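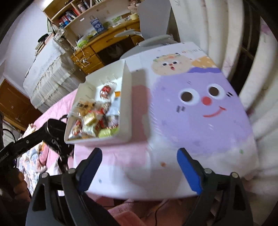
I read in bed, a lot, and for years I did it against a stack of regular pillows that slid apart every ten minutes. Last February I finally bought one of those big backrest pillows with arms, the Kneath, and I've used it nearly every night since, so I think I've earned the right to an opinion. My usual setup is a pink sheet, a fat library book, and the white box with the grinning purple character on it, full of individually wrapped snacks. You can judge my dinner habits some other time. What I want to talk about is whether a pillow with arms is worth the money and the frankly enormous amount of closet space.

Wednesday, October 9, 2019

Short version: yes, if you sit up in bed more than you'd like to admit. No, if you're tall, or if you share a double bed with somebody who enjoys having room.

I ordered mine from Trevden, an online bedding shop I'd used once before for towels. It had 2677 customer reviews at the time and I read an embarrassing number of them. Most were five stars and said something like "love it!!" and the one-star ones were mostly about the color, which isn't a lot of help when you're trying to figure out if your neck is going to hurt. So I'm going to try to tell you the stuff I wanted to know.

It arrives vacuum packed, flat as a pizza box. You cut the plastic and it puffs up a little, and then you panic because it looks like a sad deflated armchair. Leave it alone overnight. I didn't, and I spent my first evening punching it and writing an annoyed email to customer service in my head. By the next afternoon it was twice the size and properly firm. There's a zipper down the back so you can take filling out (it's shredded foam, and it gets EVERYWHERE, so do it in the bathtub if you can). I pulled out a couple of big handfuls because the middle was pushing me forward, and after that it was perfect for me.

The arms are the best part. I didn't expect that at all, I thought they were a bit silly. But if you rest your elbows on them your book comes up to a decent height, and your wrists stop doing that tingly thing. I had a monster of a fantasy novel going this spring, all three books bound in one, 1777 pages counting the maps, and I could never have held that thing up lying on my back. I'd have broken my nose. With the arms I could read for a couple of hours and the only thing that went numb was my backside, and no pillow is going to fix that.

The neck roll is less good. It hangs off the top on two elastic straps and it's supposed to tuck in behind your head. If you're short, like me, it ends up behind the top of your skull and tips your chin down. I took it off in the first week and now it lives under my knees, where it's wonderful. So I guess I still got my money's worth out of it.

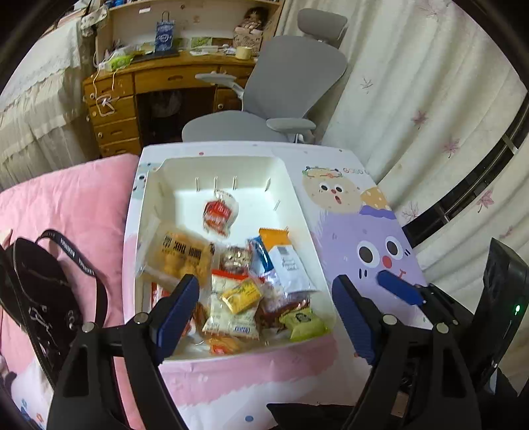

White tray of wrapped snacks, with the purple guy underneath.

Crumbs! I have to talk about crumbs. The cover is a short, velvety fabric and it grabs onto everything — cracker dust, hair, lint, the lot. Wrapped things are fine. Toast is a disaster. The cover does come off and it can go in the washing machine, cold, and mine has come out looking the same every time, but getting it back on is a wrestling match. Picture stuffing a grown man into a toddler's sweater. You want to start with the arms and then work your way up to the top, and don't try it right before you want to go to sleep.

Before the Kneath I tried two others. The Nudia is cheaper and it's the one you'll see in most stores. It's filled with plain fluffy stuffing, feels lovely for the first few days, and then gets a dent in it exactly the shape of you and slowly folds in half. Mine ended up as a bed for the cat, and she's very happy with it. The Meltovon was the opposite, a solid foam wedge with no arms. Great support, really firm, and if you've got a bad back you might like it best of the three. For reading I found I was always sliding down it toward the foot of the bed. I sent it back inside the 30 days and got my refund without any fuss, although fitting it into a box again took most of a Saturday.

A few smaller things. The handle on top of the Kneath is stitched on well and I carry it to the couch by that all the time. The side pocket is too shallow for a phone, mine falls out. It will fit reading glasses. There was a chemical smell for the first week or so, not strong, gone after I left it by an open window. It's warm in July. I mean really warm, you're leaning on a big slab of foam, so I put a cotton pillowcase over the middle and that helped some.

I'm giving it 4 stars out of five. I'd knock off the last one for the neck roll and the pocket, and for whoever decided on that zipper. If Kneath ever sells a spare cover in plain cotton I'll buy two, and in the meantime I've got another very long library book due back soon and I'm only on chapter six.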